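Bagging the Greens: Three Winters' Worth of Opinions on the Navel Zip Bag
Posted February 5, 2019

I came to the Navel zip-top produce bag by way of a salad I threw out. It had been in the crisper long enough to turn into soup, and I had paid good money for it. The next day I was in Tedesco's housewares aisle with the look of a man who believes a bag will fix his character.

They sell them in boxes of 37, a number I can only assume was arrived at by somebody's nephew. There is also a catering carton of 300 from Planidcombe, same bag, plainer box, and if you eat as much lettuce as your doctor would like you to, the carton works out cheaper. I bought the small box first and the carton later, so you may guess that I didn't hate them.

The bag is clear, thin and soft, with a blue strip for the seal. Thin is the first thing you'll notice. It creases if you look at it sternly. You can fold ten of them into a drawer that won't take one rigid tub, and you can see what's inside without opening anything, a feature I undervalued until I'd spent a year opening opaque tubs of mystery. The older Atness bag I used before this was thicker and felt more expensive. It also had a seal that gave up after a few washes.

Now the opening. A soft bag has no interest in standing up for you. You pinch one side of the top edge, the other side wilts, and the leaf you were aiming at the gap goes down the outside. My method is to hold the strip itself, keep hold of it, and feed the leaves in stem first. Ruffled lettuce is the worst of the lot. It goes in at the size of a fist and then unfolds like a beach chair.

I keep a perforated basket beside me while I do this. Washed leaves go in the basket to drain and then into the bag, and the basket gets the ones that won't fit. Mine is a cheap mesh thing and has outlived two salad spinners.
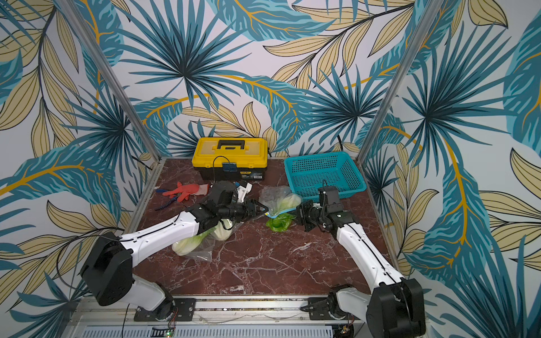
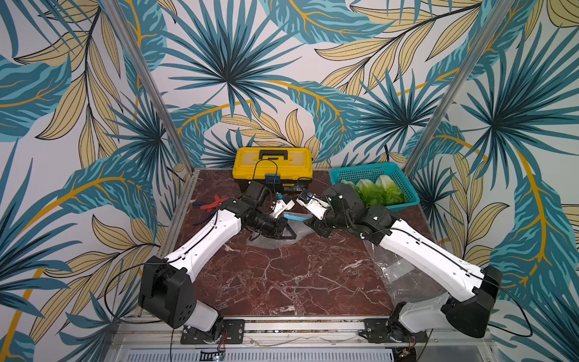
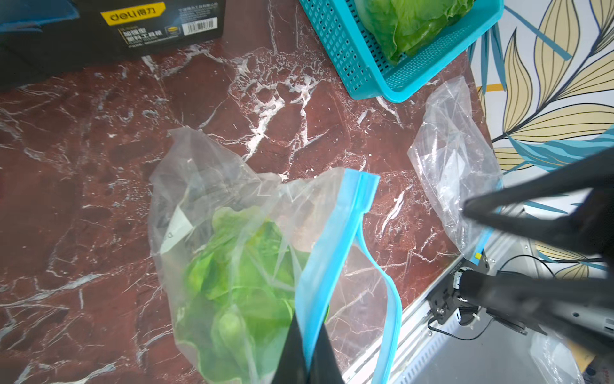

Can I put a whole napa cabbage in one of these?

A small one will go in, but take off the floppy outer leaves first and don't expect to zip it. For a full-size head I'd use a plain, longer bag, wrap it snugly and tuck the loose end underneath. Halve the cabbage and the zip bag is fine.

On to the seal, where most of my complaints live. When it catches, it catches with a nice firm feel all the way along. The trouble is the last inch at either end. I've had several that looked shut, felt shut, and opened in the fridge overnight out of what I can only call spite. Run your thumb along it twice. On two bags from the first box the blue strip had come partly away from the plastic, and those went straight to holding screws in the garage, where standards are lower.

Keeping quality is good for the price. Romaine with a paper towel in the bag stayed crisp for 11 days in my fridge, which runs cold. Soft butter lettuce did less well, and spinach does whatever spinach wants. Without the towel everything got slimy sooner, so I'd call the towel part of the product and wish they'd put a note about it on the box. The box instead offers a recipe for a wedge salad and the item number, 3969, in type larger than the instructions.

Washing them is possible. Turn the bag inside out, warm water, a drop of soap, then hang it over a bottle to dry – and allow a whole evening, for the corners hold water like a grudge. I get four or five rounds before the plastic goes cloudy and I stop wanting my dinner in it.

A few odds and ends. They're no good for anything with a sharp stem. The freezer makes them stiff and a little crackly, though I haven't had one split. My spouse uses them for knitting wool and rates them higher than I do.

Four stars out of five. I took one off for the last inch of the seal. The carton is in the pantry, still more than half full, and there's a romaine in the fridge right now with its towel on.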